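### 3.2 Small accessories and the open tray

The second group of objects in our study is small personal accessories: hair ties, bracelets, chains, clips and similar things. In the household diaries that we collected in Orska and Grovora, these objects were named 889 times, more often than keys or chargers. They are light, they have no fixed shape, and they are usually taken off in a room where they do not belong. Many respondents wrote that the living room table is the place where they gather.

We asked each household to put its accessories into one open container for the length of the diary period. The choice of container was free. Most households took a shallow tray or the lid of a box, and a smaller part used a deep jar. The respondents with a jar complained more often that chains became knotted with the hair ties, and several of them returned to leaving the things on the table. A shallow tray was kept in use longer, although it takes more space.

A second question was how people sort before they put away. In the Sundlow part of the study we noticed that flat soft shapes, for example felt stars, were used as a middle place between the table and the tray. Figure 4 gives a typical table, with bracelets and spiral hair ties lying in front of an open tray and a black claw clip on a light blue star. 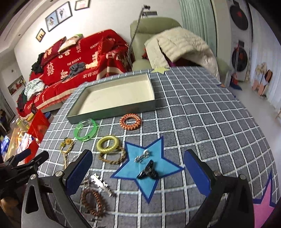
How should a chain with a pendant be stored together with hair ties? It should lie in its own part of the tray, closed at the clasp, and the hair ties should be kept on the other side.

**Figure 4.** Accessories and felt star on a living room table during sorting.

The diaries also show that the sorting is rarely finished in one evening. Respondents often wrote that one or two pieces stayed on the table until the next day, mostly those which they planned to wear again. We counted these pieces as put away only when they were in the container.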